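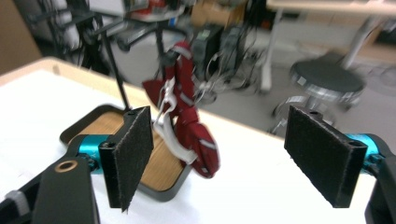

3.2 Hanging garments and the surfaces they come down to

Fabric that hangs behaves very differently from fabric that lies on a table, and we found this the most rewarding part of the whole study. A padded garment held up from one point falls into lobes, and the lobes are never quite the same twice. The filling pushes outward, the stitching pulls inward, and the outer cloth settles somewhere between the two. Thin shirts do this too, but the folds are shallow and close up under their own weight. Quilted pieces keep their folds open, and that makes them a pleasure to study, if a slow one.

The Prilton set contains 623 hangings, recorded over November in the workshop at Vestanmont. Each garment was hung, left for 30 seconds, and then sorted by eye into one of the fold classes given in Section 2. We had expected the waiting time to matter a good deal. For cotton it hardly did. For padded cloth it mattered very much, as the lobes went on easing downward well after the garment had stopped swinging. In the pilot work we had cut the wait short to save time, and a fair number of the padded pieces had to be done again.

Straps deserve a paragraph of their own. Guthrie's scheme, which we otherwise follow closely, treats a strap or hanger loop as part of the edge it is sewn to. This works well for soft tape. It works badly for plastic, which has a curve of its own and keeps it whatever the cloth beneath is doing. A stiff loop lying over a soft fold hides the fold's edge, and it can also hold two lobes apart that would otherwise touch. We therefore added a separate mark for stiff attachments, noting only whether they lay in front of the cloth, behind it, or clear of it. The change is a small one and it cleared up most of our disagreements in sorting. Trim in a pale colour on a dark ground helped as well – the eye follows a light line round a fold far more easily than it follows the fold itself.

Stripes were a happy surprise. We had first thought of leaving patterned cloth out, fearing that sorters would mistake a stripe for a crease. In practice the stripes gave away the direction of the fabric at a glance. Where a stripe broke off and picked up again at another angle there was a fold between the two parts, and sorters soon learned to look for the break first.

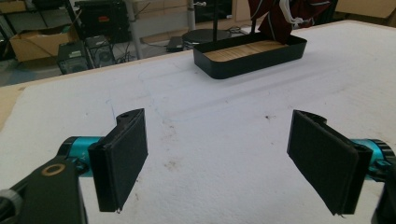
Figure 3. White foam-covered tabletop, with shallow grooves in the surface, small stains and thin lines of blue ink. The bare wood of the table shows at the left edge.

The second half of each trial dealt with laying down. A garment lowered on to a hard, smooth top tends to slide, and the first fold to land is pushed out of place by the next. On a soft covering the first fold stays put, and the shape on the table keeps much more of the shape in the air. We compared the two over 40 pairs of trials and the difference was plain enough that we used the soft covering from then on.

A soft surface brings troubles of its own. It takes marks easily, and a pen line or a brown stain can look like a loose thread or the edge of a strap when cloth is lying next to it. It is also not truly flat. Ridges in the covering run in one direction, and light garments laid along them sat a little differently from those laid across. We saw no such effect with padded cloth, whose own thickness bridges the ridges. For the thin garments we turned the piece a quarter way round in half of the trials, so that neither direction was favoured.

The Tenia sheets, on which all sorting was recorded, have a box for the state of the table, and we would warmly recommend something similar to anyone working with cloth. It takes a moment to fill in and it answered several puzzles later on. One cluster of odd results among the cotton pieces, for instance, came entirely from trials laid along the ridges before we had begun turning them. These are kept in the set but flagged, and they are left out of the totals in Section 4.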